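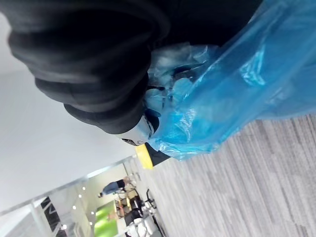

My aunt Verna Brannigan left me her half of a rowboat. Half! The other half belonged to a woman named Ulla Hellström, who lived out in Oltanport at the far end of the bus line, and who had not spoken to my aunt since before I could drive.

So I called her up on a Thursday, which I'd been putting off since the funeral, and I said hi, you don't know me, but I think we own a boat together.

"Which half did she give you?" Ulla said.

I told her I didn't think it worked like that.

"It works exactly like that. I have the front."

I took the bus out the next morning. January in Oltanport is mostly wind, and the bus drops you at the top of a hill by a bait shop called Brevlow that was closed for the season, so by the time I got down to the water my ears hurt and I was rehearsing a speech about how she could just have the whole thing. I live on the fourth floor. I get seasick in the tub. What was I going to do with the back of a boat?

She was waiting on her porch in a man's overcoat, smaller than I'd pictured from the phone, and she didn't shake my hand. She looked at my shoes for a good long while and then went inside and came out with a pair of rubber boots.

"Those were Verna's," she said. "I kept them in case she came back for them."

They fit, sort of. My aunt had enormous feet and so do I (thank you, Brannigans).

The boat was upside down on two sawhorses behind the house, and I swear to you there was a line painted across the middle of it. The front was dark green, really nice, shiny even. The back was bare gray wood with the old paint coming off in curls. She had been painting her half every spring and leaving the rest alone.

"You could've just done the whole thing," I said.

"It wasn't mine."

"But it's one boat! If the back rots, the front sinks too."

"I told her that," Ulla said. "I wrote her a letter telling her that. She sent me back sixty dollars and no note."

"For paint?"

"How should I know? There was no note." She pulled her collar up. "I have it still. I wasn't going to spend it if I didn't know what it was for."

I asked her what the fight had been about, and I was kind of braced for something big, a man or money or something somebody said at a wedding. She thought about it with her hand flat on the green part.

"She said I rowed crooked."

"Do you?"

"Yes," Ulla said. "To the left. But she could have let me find that out."

I never gave my speech. We went in and she made coffee, and she got a coffee can down off the top of the refrigerator, and inside were three twenties folded up so small and so long ago that they wouldn't lie flat on the table. She put the sugar bowl on them. We both sat there and looked at it like it might hatch.

"The hardware store closes at 4," she said after a while. "They won't have the same green. They changed it."

I said any green was fine with me.

"It's your half," she said, and she went to find her gloves.

It was too cold to paint, obviously. Anybody could tell you that. We bought the paint anyway, and a scraper, and I carried everything back along the water in my aunt's boots while Ulla walked ahead of me, drifting a little to the left the whole way, so that every so often I had to call out to her to watch the ditch.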